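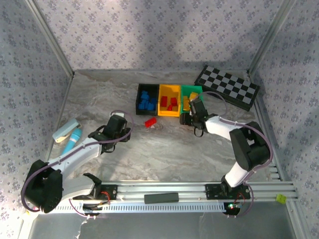 How do I get wallpaper off plaster without wrecking the wall under it? Bought a 1950s house in April and the back bedroom is papered on every wall, floor to almost ceiling. My sister says leave it, paint over. I don't want to. It's the same sort of thing as the paper in the photo, pale lavender with the little dark blue-grey flowers, only mine has yellowed and the seams are lifting. Tried a corner with warm water and a sponge. Top layer came away in strips, ok, but then there's a brown papery layer that just sits there and goes mushy. Under that I think there's plaster, it's hard and cold and a bit chalky where I scraped too deep. Already made two gouges. Do I need to rent a steamer? Is there a spray? Budget is $100 and I'd like to be sleeping in there before the in-laws come.

Also someone painted over the bottom part by the closet, glossy white, right on top of the paper. Water does nothing there at all.

Touran Akbari
8 November 2023

Saeed Bahrami

Brown layer is the backing. Totally normal, you're halfway there. The face comes off dry or nearly dry, the backing is what's glued, so that's what needs the soaking. You're probably just not waiting long enough.

What I do. Turn off the power to the room at the breaker, outlet covers off, tape over the outlets. Old towels along the baseboard. Peel all the face paper first, whole wall, don't bother with water yet. Then hot water in a garden sprayer with a splash of fabric softener or vinegar, either one, people argue about it, I can't tell the difference. Spray a strip three feet wide, go spray the next one, come back and spray the first again. Fifteen minutes total. Then a wide plastic scraper, held nearly flat. If you have to push, it isn't ready, spray again.

For the gouges use joint compound, two thin coats, sand when dry. Don't fix them till the paste is washed off or the patch will peel.

The painted part by the closet: you have to break the paint so water can get in. There's a little roller tool with teeth, hardware store, cheap. Go light with it. Press hard and it'll pepper your plaster with holes and then you're skim coating all weekend like I was. Coarse sandpaper works too but test the paint for lead first, house that age. Test swabs are sold in the same aisle as the paint. If it comes up positive do NOT sand and don't use the toothed thing either, look up the lead-safe rules for your state before you touch it again.

Steamer only if the spray doesn't get you anywhere. They work but on old plaster you can loosen the finish coat if you park it in one spot.

Farzad Arabzadeh

just paint over it. oil primer, then whatever color. did my whole hallway, seams show a little if the light is on but who looks

Marlene Nogueira

Agree with Saeed on most of it, wouldn't paint over if the seams are already lifting, they'll bubble the minute the primer hits them.

One thing he skipped, wash the wall after. The paste stays behind even when the wall looks clean and then your new paint crackles. Ours did, in the dining room, looked like dried mud by spring. Warm water, big sponge, change the bucket often. Run your hand over it wet, if it's slimy there's still paste. Rinse again. Then let it dry a few days with the window cracked before primer. I used an oil-based one on the plaster because the water-based kind woke up the leftover paste, smelly tho, wear a mask and keep the door shut.

And tap the wall as you go. A hollow sound means plaster has come away from the lath. Small spots can be re-stuck with plaster washers and screws. If a big area moves when you push on it stop and get somebody in, the paper may be what's holding it up.

Save a piece of the paper, a clean bit from behind a radiator or somewhere. I threw all ours out and wish I hadnt.

Touran Akbari

Thank you both. Bought the swabs, will do the closet side last. Left the spray on for twenty minutes tonight and the brown stuff slid off in one sheet behind the door. No steamer then.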